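wardrobe-and-belts: read me first

By Araceli Arroyo, May

Hi! If you've landed in this folder you're either helping me with the spreadsheet or you've typed the wrong thing into the search box. Either way, have a look around. It's my running collection of notes and pictures on clothes with belts in them, mostly denim, mostly on a table, and how the belt gets through the loops and back out again.

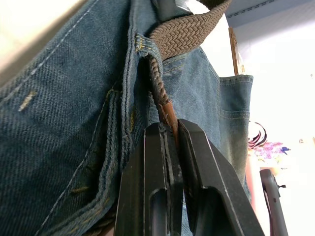
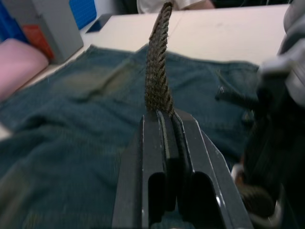
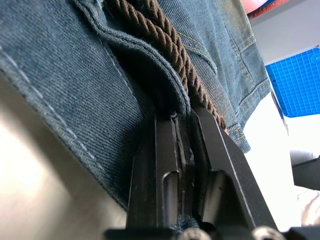
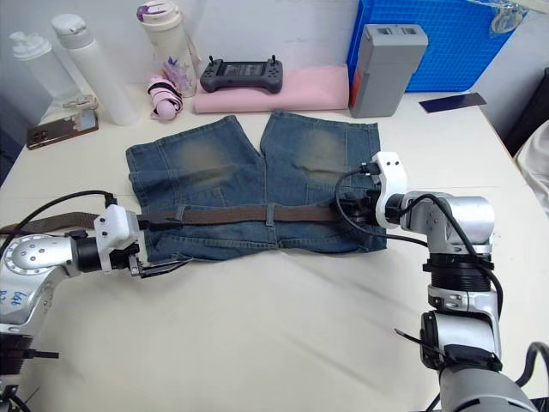 ## What's in the folder

There are 1846 pictures at the moment. 1745 of them have been labelled and the rest are sitting in a subfolder called `later`, which I swear I'll get to. Every picture has a matching line in `notes.csv`, and the columns go like this:

- `garment` : jeans, shorts, skirt, overalls. I use "jeans" for long ones only, but in a close-up you often can't tell, so if all you've got is waistband and a bit of fly, put "denim" and move on
- `belt` : braided, woven, plain leather, webbing, cord, none
- `belt_state` : out, part way, threaded, done up
- `colour` : whatever you'd call it out loud. Please don't write "cognac" (looking at you, Iker)
- `comments` : anything at all

The `belt_state` column is the one I care about most and it's also the one people argue over. My rule is that "part way" means at least one loop has the belt in it and at least one doesn't, and you need to be able to see both. If you can only see one loop, leave it blank. A blank is fine! I'd much rather have a blank than a guess.

## Why belts

I started this when I was sorting a big donation of summer clothes for the Eltora op shop and found that belts were the slowest part of the whole job. Folding a pair of shorts takes no time. Folding a pair of shorts with a belt still in it is a different animal, because the belt has its own opinion about where the fold should go. So I began keeping track of which ones I took out and which I left in, and then Soledad Tejada said I should be taking pictures as well, and now I have a folder with a README. That's how it happens.

Things I've picked up along the way, in no order:

Braided belts are lovely to wear and a pain to thread if they haven't got a proper tip. The strands catch on the inside of the loop, especially on denim where the stitching's thick. Fold a bit of masking tape over the end and it'll slide straight through (take it off afterwards, I've sold one with the tape still on).

Lay the garment flat, front up, and smooth the waistband first. If you start with the legs you'll only have to do it all again.

Start at the front left loop and go round the back. Some people go the other way. Fredy Cárdenas goes the other way, and he's perfectly quick at it, so suit yourself, but be consistent or the buckle ends up on the wrong side.

Check the loops while you're there. Give each one a little tug. I've set aside 17 pairs so far with a loop that had let go at the bottom, and they take two minutes on the machine if you catch them before they're hung up.

## Known problems

The colour in the blues isn't reliable. Under the lights we've got, the same denim can come up greenish in one picture and nearly grey in the next, so don't use `colour` to match up two pictures of the same garment. I did, and I had to redo 129 lines.

Braided, woven and twisted get mixed up all the time in the `belt` column. I've probably done it myself. If it's a close-up, go with what you see in that picture and don't go back and change the wider one to suit.

There are hardly any skirts. If you've got skirts with belt loops, send them my way!

## Using any of this

Go for it. If you're making a sorting guide or a sewing handout or whatever, just put my name on it somewhere and tell me, I like to know. Don't sell the pictures on. The blank labelling sheet is `sheet_blank.csv` and you can print it two to a page.

Next on my list is overalls, which have buckles AND straps, so I'm having a cup of tea first.

Comments

Bent Brøndum
Masking tape trick works a treat, thanks. I've been using sticky tape and it leaves gunk on the cord.

Iker Soler
Cognac is a colour.

Araceli Arroyo
It's brown, Iker.

Soledad Tejada
Could we have a value for belts that are threaded but have missed a loop? I've got a few pairs like that and "threaded" doesn't feel right.

Araceli Arroyo
Ooh, good one. Put "threaded" and write "missed loop" in comments for now, I'll add it when I next tidy the sheet.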